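The Cans from Halier

The house had to be empty by the end of February, and the pantry was the last room. My brother had done the garage and my sister had done the bedrooms. I had put off the pantry because I thought it would be quick.

It was not quick. My mother had shopped for a family of five until the day she stopped shopping. There were bags of rice folded over and held with clothespins. There was flour in a jar that had once held pickles and still smelled like it. On the top shelf, behind the good roasting pan, were the cans.

Most of them had labels. A few did not. The pantry shared a wall with the bathroom, and years ago a pipe had leaked, and the labels had come off in the damp. She had dried the cans with a towel and put them back. I remember her doing it. I asked her how she would know what was in them, and she said she would know when she opened them.

I set the labeled ones in a box for the food bank in Halier. The woman on the phone had told me they took anything in date, but it had to have a label. I asked about the ones without, and she said no, sorry, they could not hand those out. Then she asked if it was a big kitchen, and I said yes, and she said the pantry was always the worst.

So the bare cans stayed with me. I drove them home in the passenger footwell. On the hill past the Pramanik building they rolled forward all together and hit the dash, and then rolled back. I had 37 miles to listen to that.

For two weeks they sat by my back door. I went to work. I came home and stepped over them. The lawyer called about the deed and my brother called about the lawyer. My sister sent me a picture of a lamp and asked if I wanted it, and I said no, and then I called her back and said yes.

I was not cooking much. I had toast, or I had soup from the place across from the Arkon garage, which came in a paper tub with a lid that never stayed on. One afternoon I stopped at the market instead. I had not planned to. I walked around with a basket and put in the things she would have put in. I got some greens because they looked good, and some fruit. I filled my water bottle at the tap by the door, the way she used to fill hers, and drove home.

I put the shopping on the table. Then I went to the back door and picked out two of the cans, a big one and a small one, and brought them in too. The big one was so heavy I used both hands. I laid them down on their sides and sat across from them with my coat still on.

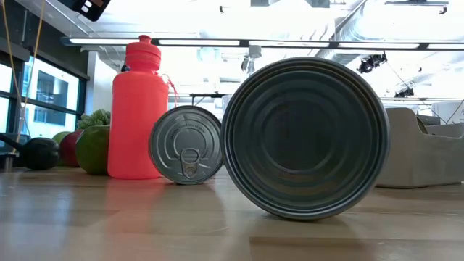

The table that afternoon. I wrote to my sister and asked which one she would open first.

She wrote back right away. She said the big one was tomatoes. Mom bought the big tomatoes every fall when they were on sale, and she made sauce for the freezer. She said the small one could be anything. She said to open the small one.

I took off my coat. I got a bowl, in case it was something with a lot of liquid. The small can had a pull tab, so I did not need an opener. I stood it up, put my finger through the ring, and pulled.

It was peaches.

I had not thought about those peaches in a long time. When one of us was sick she would open a can and put two halves in a bowl with some of the syrup, and she would bring it in on the tray with the cork bottom. You did not get them otherwise. We used to fake coughs. My brother was good at it and I was not. She let him get away with it, and one time she brought me a bowl too, and said she could hear I was coming down with something.

I ate one standing at the counter. It was very sweet. I do not know how old the can was and I decided not to think about it. I ate another one and then I called my sister.

"Peaches," I said.

She did not say anything for a bit. I could hear her dishwasher running.

"Are they any good?" she said.

"They're fine. They're the same."

"Save me the next one."

"I don't know which ones they are," I said. "They don't have labels."

"Well, shake them," she said. "Peaches slosh."

I carried the phone to the back door and put it on speaker on the floor. I picked up the cans one at a time and shook each one close to the phone. She said yes or no. We did all of them that way. Some we disagreed on. We ended up with four for her, and I wrote a P on each lid with a marker and set them on the stairs, where I would see them before I drove over.

Then I went back and washed the greens and put a pan on the stove. The big can I left for the weekend. It was a lot of sauce for one person, and I would have to clear some room in the freezer first.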